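Jondico home
Print this page | E-mail this page

Washrooms at Kusero guest house get a full clean before reopening

The tiled washrooms at the Kusero guest house are being cleaned by hand ahead of the new season. The work covers the walls, the floors, the shower area and the small pieces of furniture kept alongside, and it is being done with ordinary scouring pads, cloths and washing soap.
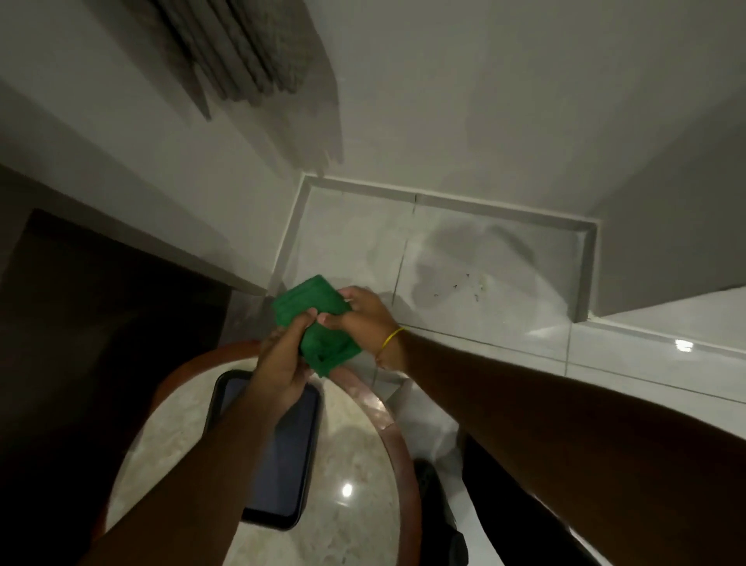

Page last changed: 01/04/2020

Kusero has nine guest rooms, which share two washrooms on the ground floor. Both were retiled in white throughout when the building was taken over by Dumlao, the company that also runs the tea room across the yard. White tile was chosen for the light, as the washrooms are on the shaded side of the house, but it shows every mark. Soap film and hard water are the main trouble. The supply in this part of the valley leaves a chalky layer on anything it dries on, and a quick wipe between guests does little to shift it.

Dumlao said the house had been relying on a spray cleaner for most of last year. It took off fresh splashes well enough but left a dull patch wherever it was allowed to dry, and guests had mentioned the state of the shower walls in the comments book. The spray has now been dropped. The new routine is washing soap in warm water, put on with a green pad, worked in circles and left for a few minutes before rinsing.

The walls take the longest. Each section is soaped from the top down so that dirty water does not run over tile that has already been done. The joints between the tiles are gone over twice, once with the flat of the pad and once with its edge. Grout in the shower area had darkened in places, and a paste of bicarbonate of soda is being tried there. Bleach is not used at Kusero because the waste water goes to a settling tank behind the kitchen.

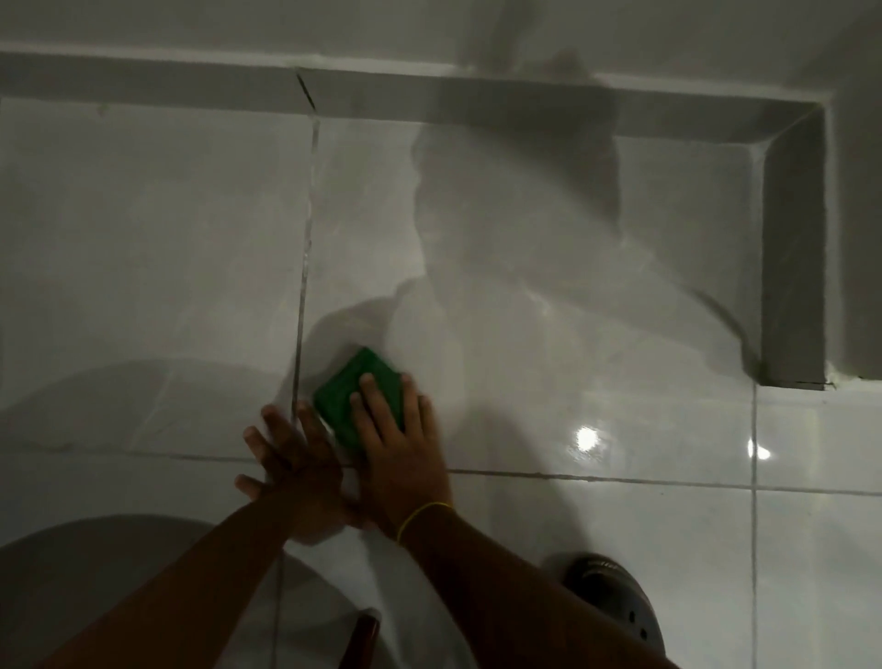 Niches and ledges need more care than the open wall. Bottles stand in them all season and leave rings, and water collects in the back corners. The guest house has asked for these to be emptied completely and cleaned on all the inside faces, including the top, which is often missed. Where the edging strips meet at a corner, a folded cloth is pushed in with a fingertip, as a pad is too thick to reach.

Rinsing is done with clean water from a bucket and a jug. The water pressure at the house drops in the afternoons, when the tea room is washing up, and the bucket has proved quicker than waiting for the shower. The water is changed after each wall. Guests staying in the spring will find a notice on the washroom door when cleaning is under way, and the second washroom will be kept open.

Once the soap is off, everything is dried with a cloth. This was not part of the old routine and Dumlao believes it will make the most difference, as the chalk comes from water left standing. A cloth that has been used on the floor does not go back on the walls or the furniture. The cloths are boiled at the end of each day and hung in the yard.

The furniture is being cleaned at the same time. Marble is easily marked by anything sour, so vinegar and lemon are kept away from table tops, and a wrung-out cloth with plain water is all they are given. Wooden parts are wiped and then dried at once. Chairs are lifted out of the way before any water goes down on the floor.

Floors are left until last. The large tiles are slippery when soapy and shoes with a proper grip are asked for. The floor is wiped towards the drain and then gone over with a dry cloth, working backwards to the door.

Dumlao put the cost of the pads, cloths and soap at 738 in local currency, which is less than was spent on spray cleaner over the same length of time last year. An order for 200 spare tiles, placed with the supplier Brultness, has been delivered and is in the store. A small number will be used to replace cracked pieces beside the door of the second washroom. The rest will be kept, as the pattern of sizes has been changed by the maker and later ones may not match.

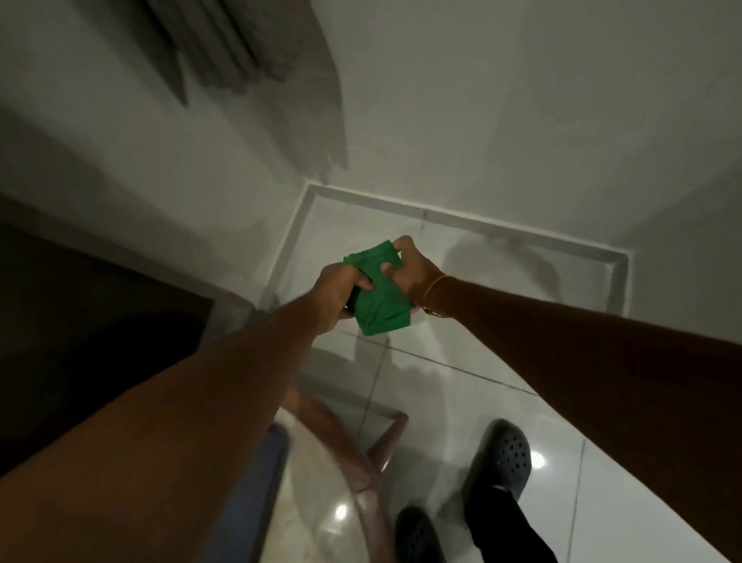
Cloth in hand over the floor tiles at Kusero.

The tea room washroom is not part of the present work. It has painted walls and will be dealt with separately, together with the passage leading to it.

A second full clean is planned for September, when the house closes for a short time after the summer bookings. Until then the walls will be soaped and dried once a week and the niches emptied on the same day. The guest house has asked people staying there to leave the shower area clear of bottles when they check out, and to hang wet towels on the rail outside the washroom door.

A shelf for guests' own soap and shampoo is to be put up in the passage. Bookings are being taken in the usual way at the front desk.

Contact Jondico | Copyright Jondico, all rights reserved | Back to top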